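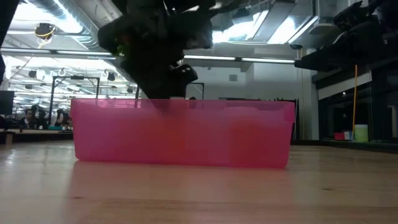
Gripper touches the bin wall on the way down, two-arm table build

Posted by Arben Nikolaidis

I am building a two-arm picking table in a shared workshop. The bin is a shallow tub in translucent pink plastic with a slightly flared rim, standing directly on a varnished wooden top. One fixed camera looks across the table at surface level. The arm reaches into the bin from above and usually gets the part, but on 7 of the last 324 cycles the fingers brushed the inside wall and the bin moved. After that every pick is off until I push it back by hand. The bin position is hard-coded. Joint speeds are already low. Do I need a second camera, or is there a mechanical fix?

Nataša Dimitriou

Fix the bin first. Varnish is slippery and a light tub has very little holding it in place. Screw two strips of wood to the top as an L-shaped stop and push the bin into the corner. If you can't drill a shared table, use thin rubber matting and clamp the strips at the edge.

Then change the approach path. Move to a point above the center of the opening, go straight down, grip, and come straight up before any sideways motion. Most planners will cut that corner if you let them. Keep the waypoint at least 12 mm above the rim, and measure the rim height at the flare. For parts lying against the wall, rotate the wrist so the fingers close parallel to it.

A camera at table height won't give you the bin's position in depth. It is fine for checking rim clearance. If you want to correct for drift you need a view from above, with markers on the table and on the bin.

Hrvoje Atanasov

Get a heavier bin. I had the same trouble and put a steel plate under mine.

Azucena Bañuelos

Agree with Nataša on the stops. Also check the wall angle. A tub with sloping sides is narrower at the floor, so a path that clears the rim can still touch lower down. I set my limits from the floor dimensions and log motor current at 1000 Hz during the descent. Contact shows as a step, and the arm stops there.

Contact | Copyright Jikside Workshop Help | Back to top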